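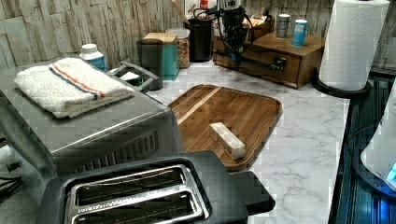 Slide 1. Looking after the counter cell

Good morning. I look after the kitchen cell at Celtar, in our Clurkedstead building. The talk is 15 minutes and covers setup, cable checks and the faults we see most. I'll skip the software side. Tandwood covers that in the next session.

The cell is a kitchen counter with an arm mounted over it. The test job is the drawer: open it, deal with what's inside, close it. The tray goes on the counter in front.

Things to say on this slide:
- The counter is shiny and marble-patterned. Lamps get set before anything else.
- Toaster and toaster oven stay put. They are part of the layout, and the arm has to work around them.
- The towel is folded on top of the oven with the stripes showing. Both appliances stay switched off during runs.

Slide 2. Start of shift

Walk through the order we use. It is taped inside the cabinet door.
1. Stop button in, then look over the arm with the power off.
2. Wipe the gripper tips with a dry cloth.
3. Open and close the drawer by hand. It should run freely the whole way.
4. Put the tray and the small block back on their marks.
5. Stop button out, home the arm, run the drawer job once at low speed.

Step 3 gets skipped the most. In March we lost most of a shift to a drawer that was catching on one side, and we had already started changing arm settings before someone tried it by hand.

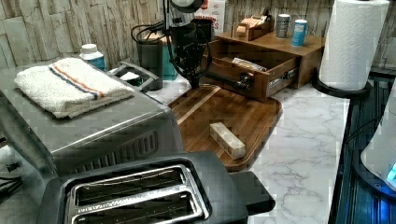 Slide 3. Contact at the drawer front

Point out where the gripper tip meets the drawer, near the small metal handle. Most of the wear in this cell comes from that spot.

We change the tip pads every 1000 cycles. They are Kröger pads, held on with two screws. Check the screws again after the first 8 cycles, then leave them alone. If the pads wear unevenly, the approach angle is off. Fix the angle before fitting new ones.

Mention the cable loop beside the arm. It needs slack for the full reach, but it must not touch the wall tiles or the things standing at the back of the counter. Move the arm by hand to both ends of its travel and watch the loop the whole time.

(Pause here for questions on pads. There are always some.)

Slide 4. Cables and connectors 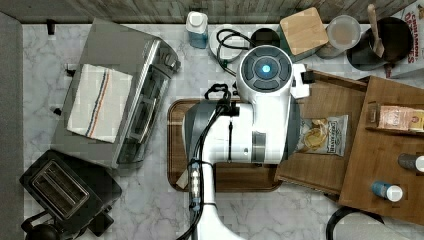 White arm over the tray, with the cable bundle and the metal connector on the lower part.

Every 400 cycles: power off, check the connector for play, feel along the bundle for flat spots, replace any tie that has slid. Write it in the log with your initials.

Last slide is the parts list. Leave it up during questions.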